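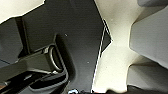

Can a person build a working robot arm in a shared workshop without an engineering degree?
It can be done with patience and with help from other members, and the first months go mostly to small mechanical problems.

LILDALE, August 9, 2026. A robot arm built by members of the Lernwood workshop in Lildale will be shown to the public next month, the group announced this weekend. The arm stands on a bench in the back half of the workshop and has a gripper with a small camera fixed near the wrist. The group calls it Medina, after the street where the workshop had its first address.

The project began in December, when Hortensia Arancibia brought a box of used motors to a members' evening and asked who would like to make something with them. Six people stayed with the work until now. Arancibia repairs sewing machines for a living and had never built a robot before.

"I know belts and I know small screws," she said. "The software I did not know at all. I had to ask the same question many times, and the people here answered it many times."

The arm has already been taken apart and rebuilt 2 times. In the first version the shoulder was too weak, and the arm sank slowly when it reached forward. In the second version the shoulder was strong, but the cables rubbed against the elbow and one of them broke during a test. For the present version the builders moved the cables to the outside of the arm and gave them more length. Arancibia says this looks less elegant, but a cable can now be changed in a few minutes.

The camera came later than the other parts. At first the group wanted to place one above the bench, looking down. The view was good until the arm moved, and then the arm hid the object it was supposed to pick up. A camera on the wrist travels together with the gripper and keeps the near side of the work in view. It also sees parts of the gripper all the time, and the program had to be adjusted for this.

At the moment Medina is learning to pick up flat and light objects from the bench and to put them down at another place. Flat things are difficult for it. The fingers must come in low, and if they come in too low they push against the table and the motors stop for safety. In the last full test, which the group held on a weekday evening, the arm made 100 attempts and completed 28 of them. Most of the failures happened at the moment of gripping, and a smaller part when the object was released.

Arancibia does not find the result bad. "In spring we had evenings with zero," she said. She hopes that softer pads on the fingers will improve the number before the public showing. Two kinds of pad are being tried, one cut from a bicycle tube and one cast in silicone by another member.

The workshop did not have a special budget for the project. The motors were used, the brackets were made on the machines of the workshop, and the members paid for the rest together. The largest expense was a power supply from Vavstead, a dealer of electrical parts on the edge of the town. The builders had first tried a cheaper one, which switched itself off whenever two of the motors started at the same moment.

The drawings and the program will be given free to anyone who asks for them at the workshop. A parts list is ready, but the assembly instructions are still incomplete, and the chapter about the elbow must be written again after the last changes.

Visitors who want to see the arm before the showing may come on any open evening. Children are welcome with an adult. The group asks visitors to stay behind the yellow line on the floor while the motors are switched on.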